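Filed under: Home Safety, Rentals, Checklists
212 shares | 3 comments

My walk-through checklist for a rental cottage (with all my grumbling left in)

I do this every May before the first guests turn up at our place in Grondotdale, and again when the season winds down. A few of you asked for the list after my post on the Ullthorpe cottage, so I typed it up with the notes I scribble next to each line. It's a small two-bedroom with a wood stove, so skip whatever you don't have. Takes me a morning if I don't stop to fix things, and I always stop to fix things!

SMOKE AND CO ALARMS
[x] Press the test button on all 4 alarms - OK
[x] Check the replace-by date on the back - OK
[ ] CO alarm near the stove - FAIL, chirping
Comment: New battery didn't shut it up, so the whole unit is getting swapped. I'm going with a Besora again because it fits the bracket that's already screwed to the wall and I'm lazy about drilling.

KITCHEN AND EATING AREA
[x] Fire extinguisher gauge in the green, pin in place
[x] Fire blanket on its hook, not stuffed in a drawer
[x] Stove knobs turn off all the way
[x] Table steady, no splinters, no loose screws underneath
[ ] Plates and bowls checked for chips - mostly done
Comment: Run a finger around every rim. I threw out two bowls this time and I was sad about one of them. For the table I get down on the floor with a flashlight and put a wrench on each leg bolt, then lean on each corner as hard as I can.

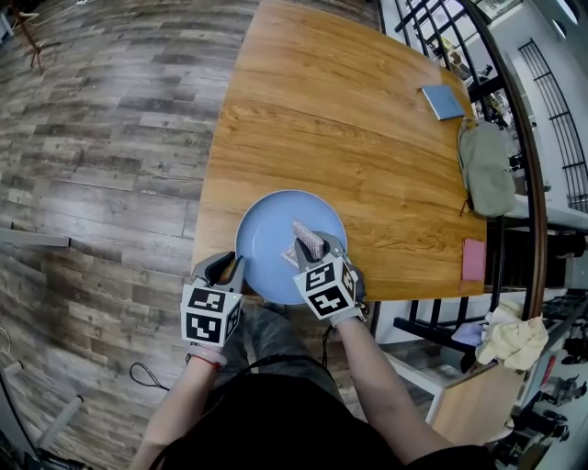
Leg bolts were snug this year, only one needed a quarter turn. Last year I skipped them and a guest wrote me a very polite note about soup, so now it's on the list for good. I also slid the table a little farther from the walkway to leave room for a high chair.

FLOORS AND TRIP HAZARDS
[x] Walk every room in socks (you'll find the nail heads, trust me)
[x] Rugs have grippy pads under them
[ ] Board by the back door - lifts at one end
[x] No cords across walkways
Comment: That back door board has been on my list twice now. I screwed it down and it came up again, so I suspect the joist under it. Somebody with a better back than mine is going to have to crawl under there. Taped and marked for now.

HOT WATER AND BATHROOM
[x] Outlet trips when I press the test button
[x] Grab bar holds my weight
[x] Shower mat suction cups still suck
[ ] Water heater turned down - redo
Comment: Someone had cranked it. I turned it back and I'm going to check the tap with a thermometer again in the evening, after it's had time to settle.

FOOD STORAGE AND LEFT-BEHIND STUFF
[x] Fridge thermometer reads 40 or under
[x] Door seals wiped, no mold
[x] Ice packs washed and back in the freezer
[x] Insulated bags opened, emptied, wiped inside
Comment: Please open the bags! People leave all kinds of things in them and you don't want to meet a forgotten sandwich in July. I unzip everything, wipe it with dish soap and leave it open to air out before it goes back on the shelf.

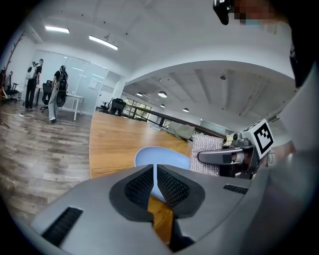

Quilted insulated pouch at the edge of the table.

OUTSIDE
[x] Porch rail - push it, pull it, lean on it
[x] House number can be seen from the road
[ ] Bottom step is soft on the left side
[x] Grill hose has no cracks
Comment: I got a quote of 900 to redo all the steps, and I gulped. The bottom one I can do myself with a pressure-treated board, so that's the plan before anyone checks in.

STILL OPEN: CO alarm, back door board, heater recheck, bottom step. And a last look through the plates.

COMMENTS

stovepipe_gal: Do you sweep the chimney yourself or hire it out? You have a wood stove but I don't see it on here.

Reply from the author: Hired out, separate sheet! Should have said so. I'll add a line.

porchlight77: The socks thing is genius. Found 3 nail heads in our hallway in five minutes.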